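Filed under: Hockey > Minor League Notes

Levenix drop another one late, Fernandes out 2 weeks

Another third period, another lead gone. Levenix were up a goal with under five minutes left at Bangera last night and came home with nothing, the winner going in off a skate in front after a scramble that never should have gotten that far. Coach pulled the goalie, got one decent look from the point, and that was it.

The bigger news is on the injury side. Padmavathi Fernandes left midway through the second after blocking a shot and didnt come back out for the third. The club says lower body, 2 weeks, which in this league can mean pretty much anything. She had been their best penalty killer since December and plays more minutes than any other forward on the team. Somebody from the third line moves up. No word yet on who.

Power play still a mess. They had a long two-man advantage in the first and spent most of it along the boards looking for the perfect pass. Bangera just sat in the box and let them. When a shot finally got through, it hit a teammate.
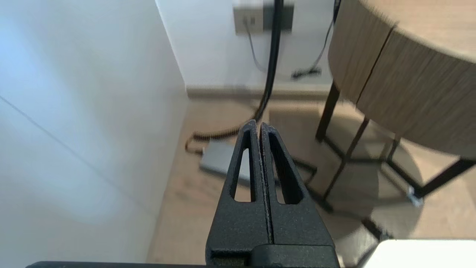 Fernandes said she wanted to go back in and was told no, and that she was more annoyed about the change before the tying goal than about the leg. Three players went off at once, she said, and you can't do that with the puck at the far blue line. They had talked about it at the intermission too.

Goaltending was fine, better than fine for two periods. 44 shots against is too many for anybody, and the last ten minutes it looked like it. The rebound on the tying goal was a tired one. Expect the backup to get the next start, though the team hasn't confirmed anything.

Attendance was 2,000, a good crowd for that rink and loud right to the end.

Next up is Fosach at home, then a trip to Prernier, who have been scoring on everyone. Levenix are still holding the last playoff spot but Fosach can pass them with a win in regulation. Puck drop is 7 p.m., doors an hour before. Morning skate is closed this time. Will update when the lines are out or if teh call-up gets announced.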